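Is the "sinking town" number for Laxdal real, or is somebody selling something?

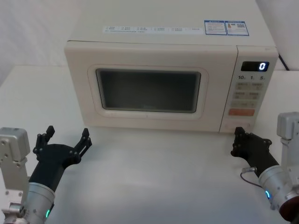
White countertop microwave with a dark door window

Asked Jul 8, 2023 in Environment > Land and Water

A flyer came through our door saying the low side of Laxdal is sinking and that 300 homes will be "below the waterline" within a generation. It quotes a study by a company called Ornura and has a map with our whole street colored red. On the back is an ad for Pament, which raises house foundations. You can see why my eyebrows went up.

I've lived here long enough to know the ground isn't perfect. The sidewalk by the old pumping station has dropped and there's a crack in our back step. But I've also seen a lot of scary maps come and go. The flyer doesn't say how they measured anything, how fast the ground is moving, or what "waterline" means. High tide? A storm? The river in March, when it's always up?

I called the number and got a recording. The town website has a page on flooding but nothing on the land going down. So:

How does anyone measure a whole town sinking? Is a crack in a step worth anything as evidence? And should I be worried about insurance if this map is going around?

I'm not looking for "climate change is a hoax" or "move now." I'd like to know what to ask for.

2 answers

Answer 1 (accepted)

I spent a good part of my working life around survey crews, on the paperwork side, so take this as informed but not expert.

Land sinking is called subsidence, and it's real in plenty of places. The usual causes are pumping groundwater, old drained marsh drying out and packing down, and heavy fill settling. Water rising is a separate thing. Flyers love to add the two together and give you one big number with no way to pull them apart. Ask for them separately.

There are a few normal ways to measure it. Crews go back to fixed benchmarks and level them again. Permanent GPS stations record height all the time. Satellites use radar to compare the same ground on different passes, and that's probably what a colored map comes from, if it comes from anything. Radar is good over roofs and pavement and poor over fields and trees. It also needs years of passes before I'd trust a trend, and it has to be tied to something on the ground that isn't moving.

What I would ask Ornura, in writing:

What dates does the data cover?
What is the rate per year on my street, and what is the margin of error?
What elevation data sits under the map? Cheap elevation models can be off by more than the height of your front steps, and in a flat town that's enough to paint the whole place red or the whole place blue.
Which water level did you use, and who published it?
Who paid for the study?

If they won't answer the first two, throw the flyer out. That doesn't mean the ground is fine. It means the flyer didn't tell you anything.

Then write to the county surveyor's office and ask for the benchmark history near the pumping station. Ours charged a small copying fee and took forever, but the old sheets were there. If a mark has been leveled several times over the decades you'll learn more from that than from any map.

The step: no. Steps crack from frost, roots, bad concrete and plain age. A steady tilt in the main walls, or doors that bind a bit more each year, I'd take more seriously, but even that tells you about your house and not the town.

On insurance, call and ask what flood map they use. I doubt it's this one. While you have them on the line, ask if earth movement is excluded, as it very often is in a standard policy. People mix that up with flood coverage and they are two different things.

Answer 2

I'm over in Jetdale and we had the same flyer, except ours also said 300 homes. Two towns of very different size and the exact same number? Come on. Our map was a slightly different red, I'll give them that.

Pament came out and quoted my neighbor for a lift and never put a level on the floor. I wouldn't let them near the place. If your house really is moving, pay a structural engineer who doesn't sell jacks.

Comment from the asker: The same number in both towns is very interesting. I've written to Ornura with the list from the first answer and asked the county for the benchmark sheets. Will post whatever comes back.

Comment: Don't hold your breath on the county. Go in person.

Viewed 983 times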